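Lullwood Household Tasks Program
Progress report to the Balogun Fund
Submitted by Elaheh Ghasemi, program lead
11th January

1. Period covered

This report describes work carried out since the June review. It deals with the flower and vase activity, which the Fund asked us to report on separately from the kitchen and laundry activities. Those two are covered in the annual return and are mentioned here only where they share costs.

2. Work completed

The activity sheet for flower arranging has been rewritten following comments from Girish Rajput on the June draft. The earlier version treated the placing of stems as a single step. The new version separates it into choosing a stem, bringing it to the vase, lowering it through the opening and letting go. Each step now has its own start and end condition, and the recording form has been changed to match.

The sheet also sets out how the table is to be prepared. The top is cleared before each session, and the vase is placed toward one end, which leaves the remaining surface free for work. Ayodele Amadi checked the layout against the sheet at the opening of the period and again at its close, and no changes were requested.

Artificial stems are now used for all practice sessions. Fresh flowers were bought during the first weeks and proved costly, with 20 percent of each delivery unsuitable by the second day. The artificial stems were supplied by Korkeo under the existing purchase agreement. Fresh flowers remain in the budget for the closing demonstration.

The tall metallic vase and the tabletop, and the room with a full bouquet in place:
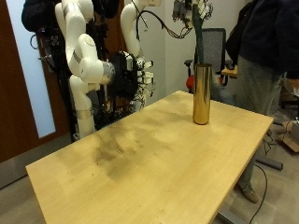
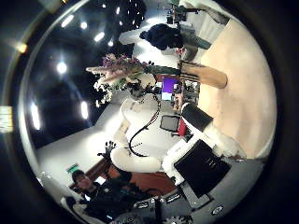 Narrow vases remain the more demanding part of the work. A slim cylinder leaves little room for error when a stem is lowered, and a full bouquet makes the opening hard to reach from the side. The sheet therefore begins with one thick stem and moves to mixed bouquets only when the single-stem stage has been signed off. Nneka Aliyu has asked that wider vases be added as an intermediate stage, and we support this request.

3. Progress against targets

The agreed target was 70 completed sessions by the close of the grant year. The activity is on schedule, and we do not expect to ask for an extension. Session notes are complete with the exception of 2 entries, which Pak-hei Fu is reconstructing from the sign-in record.

4. Expenditure

Spending on materials is 10 percent below the approved figure, owing to the change from fresh to artificial stems. Storage costs rose slightly -- the Wonari shelving was delivered in two parts and carried a second handling charge. We ask the Fund's permission to apply the underspend to the purchase of wider vases.

5. Next period

Work will continue with mixed bouquets. A revised sheet including the wide-vase stage will be sent to the Fund for comment before it is adopted. Questions on the expenditure section should be addressed to Pak-hei Fu.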